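Gill Plans Gear Bench for September at Trestavstead

Last updated: 4:10 p.m.

TRESTAVSTEAD -- Gill, the small firm that makes teaching kits for technical schools, will open a gear assembly bench to visitors at its Trestavstead shop in September, the company said.

The bench is built around the Gikatero kit, a set of loose gears and metal plates that students put together by hand to learn how a simple gear train fits. Gill has sold the kit to schools in the area for four years. Until now the only way to see one put together was to order it.

The company said it has made 600 kits so far and plans another 144 before the end of the school year. The new batch will have the same parts as the old one, with a change to the packing. Each gear will go in its own paper sleeve. Schools had complained that parts rubbed against one another in shipping and arrived with scratched faces.

Visitors will be able to try the first part of the kit, in which a gear is set in place on a round plate fitted with upright pins. Gill said most first-time users take longer over this than they expect. The gear has to come down straight over the pin. If it is tipped even a little, it catches on the way down and has to be lifted off and started again.

Work at the bench is done on gray cloth. The company said it moved to cloth after trying bare tabletops, where small parts rolled away and plates picked up marks on the underside. The cloth is shaken out at the end of each day and washed when it needs it -- oil is kept off it as far as possible, and the gears are wiped before they are laid down.

The shop on the Plevwood road has been getting ready for the opening. Shelves along one wall have been cleared to make space for finished kits, and the old packing table has gone into storage. A second bench, for younger students, may be added later if there is enough interest.

Sessions will run for groups of up to six at a time and will last one hour. There is no charge for school groups. Other visitors will pay a small fee, which the company said it had not yet set. Parking is behind the building, and the front entrance has a step; anyone who needs level access should use the side door and ring the bell.

The gray work cloth, with a round plate in the first two views and a toothed gear in the second:
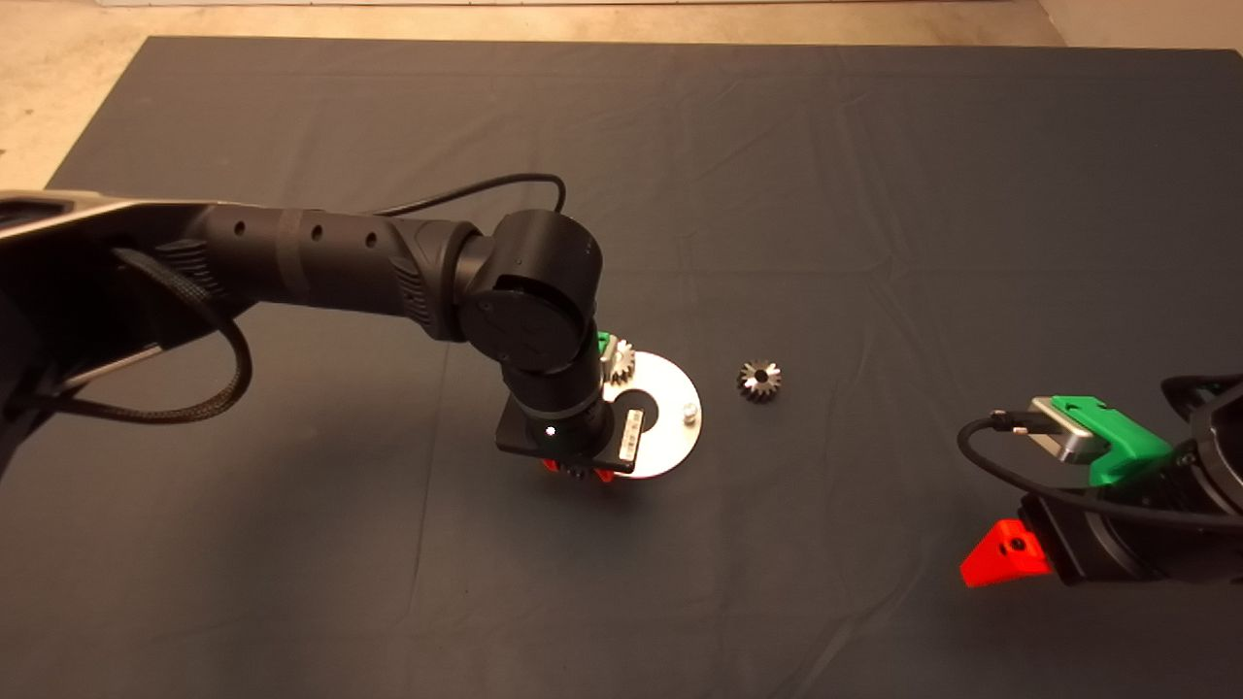
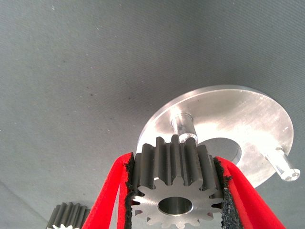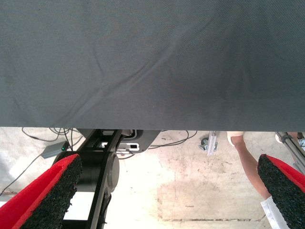

Schools that already own a Gikatero kit can bring it in for a check during the opening month. Gill will replace worn gears and bent pins at cost and said it expects most repairs to be finished the same day. Kits should come in their original boxes, with the parts list included.

Groups that want a morning session are asked to book ahead through the shop. Afternoons will be left open for walk-in visitors until 4 p.m., when the bench closes for cleaning.

Recent items

Plevwood Road to Get New Drain Covers
Trestavstead Library Extends Evening Hours
School Workshop Grants Open for Applications
Plevwood Market Moves Indoors for Winter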